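28 February 2022

Folding table again. Manolis wanted it out of the middle of the room before the next lot of boxes turned up from Fludberg, and I said I would write up how we are shifting it, as we all seem to have our own way and the floor is the one that suffers.

I do like this table, I should say. It is light for its length and the dark legs are steady enough once they are down, but it does not care for being dragged. Solange tried that in December and we were looking at the marks on the parquet for weeks afterwards - she still goes quiet when anyone mentions it. So the rule now is one at each end, hands on the top at the corners, and nobody sets off until the other end is ready. Small steps, and talk to each other! If there is a cable on the floor, move the cable first.

The new place is 519 mm off the wall, which leaves room to get round with a chair. Kirsten measured it twice, bless her, and I have put it in the Plotness folder so that we needn't measure it again.

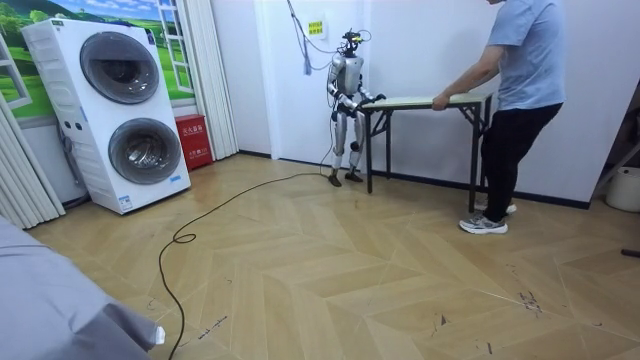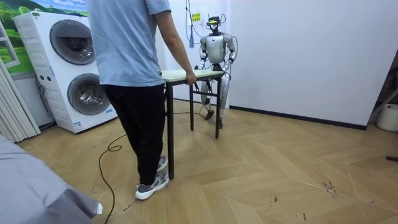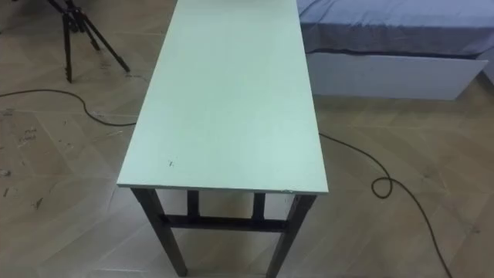
I would still like felt pads for the feet. Noémie thinks there are four left over from the Bouchard job, probably in the drawer with the tape, and if they are too big I can trim them. The floor wants a good sweep before they go on, and I will bring the soft broom up from downstairs when I am next passing.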